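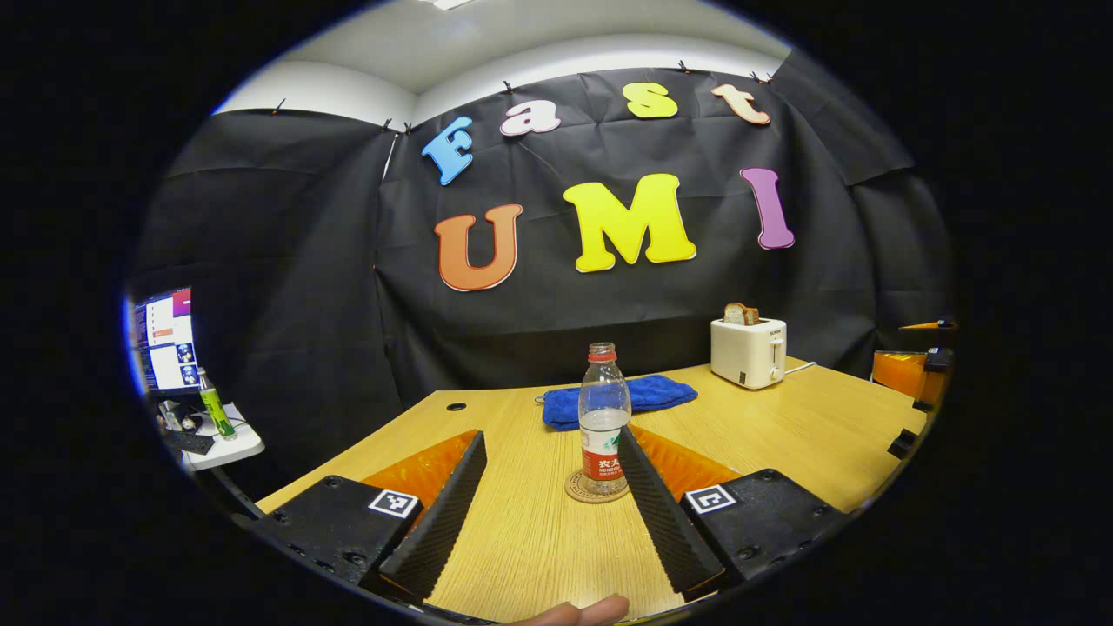 Wrist view from Koltano: the two fingers, their square markers, and a bottle on its cork coaster.

Koltano: finger width and grasp timing from wrist video

Hello, and thank you for stopping by! Koltano is a small Python package that reads wrist-camera video from a hand-held gripper and works out how far apart the fingers are, moment by moment, so that a policy has a proper gripper signal to learn from. It grew out of Bekard, our older labeling tool, and it still borrows Bekard's file layout (sorry about the folder names, we got attached to them).

How it works

Each finger base carries a square marker. We find both markers, undo the fisheye distortion, and turn the distance between them into an opening width. When one marker drops out, the Kälin filter fills the gap for up to 6 frames — after that the width is left blank, and we would much rather you saw a blank than a guess.

What comes with it

The sample set, Laltness, has 427 short clips of tabletop tasks. We train on 300 of them and keep the rest for testing. Please don't tune on the test clips, however tempting it gets on a Friday!

Known problems

Bright backlight can wash out a marker's white border. Clear plastic is hard on the optional object mask, and a half-full bottle often comes back as two pieces, so check those masks by eye.

Getting started

pip install -e .
koltano calibrate lens.yaml
koltano run clips/ --out widths/

Run calibrate again whenever you change the lens.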